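Magnesium for perimenopause sleep, anyone actually get results?

saltbush_mum
October 1, 2026
My sister swears by the Saltadholm powder for night sweats and waking at 3. It's $29 a tub. I've been on it since January and I sleep the same as I did before. Am I missing something?

Kuter617
Took me 10 weeks. Don't give up, it has to build up in your system.

hillby_walker
Build up how? Every supplement thread says that, and it's always just long enough to need another tub. I tried two brands and the only change I noticed was in the bathroom.
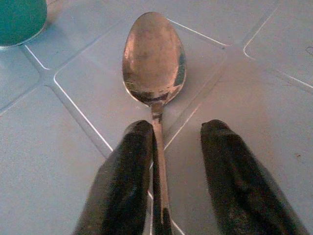

And if you've had 10 weeks of cooler nights in the same stretch, how would you know which one did it? I'd want to see a proper trial before I spent more.

Kuter617
I wasn't asking you to buy it. I sleep now and I didn't before.

saltbush_mum
Fair enough, but January to now is a fair go, isn't it?

notmyhormones
More than fair. See your GP about the sweats. Mine went through the options with me, hormone therapy included, and never brought up powder. Check it with the pharmacist too if you take anything for blood pressure.

saltbush_mum
Booked in. I'll finish the tub, I'm too cheap to bin it.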